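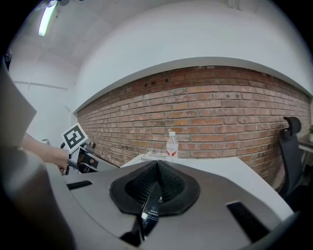
Hand-held gripper, close view.

TURNARI TO REISSUE LAI-CHING TSANG'S "FILTEN" AS A DOUBLE LP

Restored edition transferred from the original session reels; orders open Wednesday

Turnari, the independent reissue label, will release a restored edition of "Filten," the first album by singer and songwriter Lai-ching Tsang, in April. The edition is a 2-LP set in a gatefold sleeve, pressed in a single run of 2,543 numbered copies. A digital version with the same track order will be available on the day of release. Orders open Wednesday at 10 a.m. through the Turnari mail-order page and at participating record stores.

"Filten" was first issued on the Collo label as a single LP. To fit the program onto one disc, Collo shortened the fade on most songs and left out the closing piece, "Lau," a slow instrumental for piano and bowed bass. The two sides were cut at a low level, and the bass was reduced further to keep the grooves narrow. Listeners who owned the original pressing will know it as a quiet record with noticeable surface noise between songs. Collo closed before a second pressing was made, and the album has not been in print since.

The new edition restores the full fades and places "Lau" at the end of side four. Total running time is around 80 minutes, including alternate takes that have not been issued before. These follow the main program and are marked as such on the labels and in the track list. No take has been edited together from more than one performance.

Source and transfer

The session reels were kept by Ignacio Bustamante, who engineered the original recording. The multitrack is an 8-track tape. The stereo master used by Collo was also located, but was set aside after a first playback showed dropouts in the left channel on the opening song. Turnari therefore prepared a new mix from the multitrack, using Bustamante's handwritten mix notes for level, panning and reverb settings.

The reels were cleaned and played once for alignment and once for capture. Azimuth was set separately for each reel, as the tones at the head of the tapes did not agree with one another. Playback speed was checked against the piano, which is present on every song. Hum was removed only in passages where it could be heard with no music playing. Tape hiss was left in place. No compression was added during mastering – the difference in volume between the verses and choruses of the title song is as it was recorded.

Lacquers were cut at full level with the low end intact. Test pressings were compared with the mix files and with an unplayed copy of the Collo LP. One side was recut to correct a click in the lead-in groove. 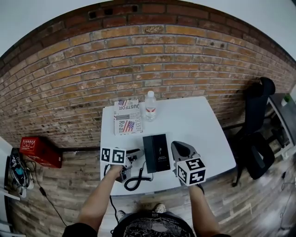
According to Ya-wen Yen, the bass part on the title song is the change that owners of the Collo pressing will notice first. Yen heard the album as a teenager on a portable record player with a built-in speaker, and said she had always taken the second verse to be voice and piano only. "The bass comes in on the second line and stays there," she said. "I had to go back and play my old copy to be sure it was the same take."

Packaging

The sleeve reproduces the original front cover from the printer's proof. The inner gatefold carries the lyrics in Chinese with English translations by King-fai Fu. A booklet contains an essay by Lok-yiu Fu on the writing of the songs, a page of session notes for each side, and a full list of players. The Collo back-cover text is included in the booklet and does not appear on the sleeve. Printed inner sleeves are lined to prevent scuffing.

Track order, main program

Side one: Morning Ferry; Filten; Under the Stairs
Side two: The Blue Radio; Letter to My Aunt; Half a Street
Side three: Rain on Sunday; What the Tailor Said; alternate takes
Side four: alternate takes; Lau

Mail-order copies ship from the Turnari warehouse in the order received. Orders are limited to one copy per customer until the end of the first week. Press copies are digital only, and requests should state the name of the publication or station. Cover art and lyric sheets are available from the Turnari press office on request.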